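Fletley mending night goes monthly after bumper first season

The mending night at Fletley library is going monthly from September, and anyone with a holey jumper should be very pleased indeed!
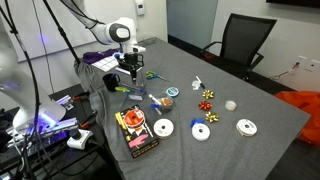 Urszula Wróbel had brought a winter coat whose lining had been hanging down since spring, and said she went home with it sewn back in and a new friend to have coffee with. She has already put her name down for the next one.

The evenings started small, with one sewing machine and a box of odd buttons, and they have grown into one of the nicest things happening in town. People bring curtains, school trousers, tents, even a much-loved toy rabbit (new ear, looking splendid). You do the sewing yourself, with someone beside you who knows how, so next time you can manage it at home.

A grant of £2000 from the Vendivthorpe Fund will pay for three more machines, plenty of thread and a proper steam iron — no more queueing for the old one, which takes an age to heat up and spits. There will be room for 40 people each night, up from the 25 who squeezed in before.

Efthymia Drakos is also starting a darning table for complete beginners. She learned from her grandmother and can make a worn sock heel look almost too good to put in a shoe.

Doors open at 6.30pm and the last stitches go in at 8 — though chatting on the steps afterwards is very much allowed. Entry is free, and tea is 50p. Bring whatever needs fixing, washed if you can, and matching thread if the colour is an unusual one.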